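1/ Hoy escribo sobre la abonadora Sivden que compramos para la finca. Varios me preguntaron por ella después de la charla del martes.

2/ Es una máquina arrastrada, de discos, con tolva de 3000 litros. Nosotros la usamos sobre todo para urea en el trigo y, en noviembre, para el abono de fondo.

3/ La calibración se hace con una bandeja y una balanza. El manual propone una sola prueba. Yo hago dos, y si la diferencia es grande, repito con otra abertura.

4/ Con el granulado Mengal tuve que cerrar la compuerta hasta la posición 51. Con el Jirano, que es más fino, todavía menos. No copien mis números, cada partida de abono fluye de otra manera.

5/ Lo que menos me gusta: la lona. Los ganchos quedan muy altos y hay que subir a la rueda para soltarlos. Amna Malik le puso a la suya una escalera de Nakis y está contenta.

6/ Las bolsas grandes de 600 kilos entran bien por la boca de la tolva. Para lavarla, agua a poca presión y después aceite en las cadenas.

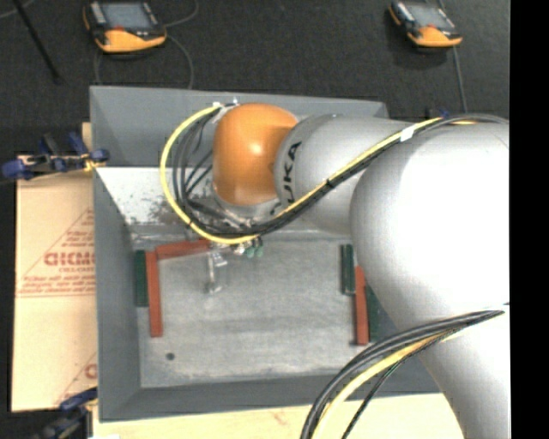
7/ Repuestos: las paletas se piden con el código 2351. Pidan el juego completo de los dos discos, así el desgaste es igual en ambos lados. Gracias a Sidra Kiani por corregirme este dato.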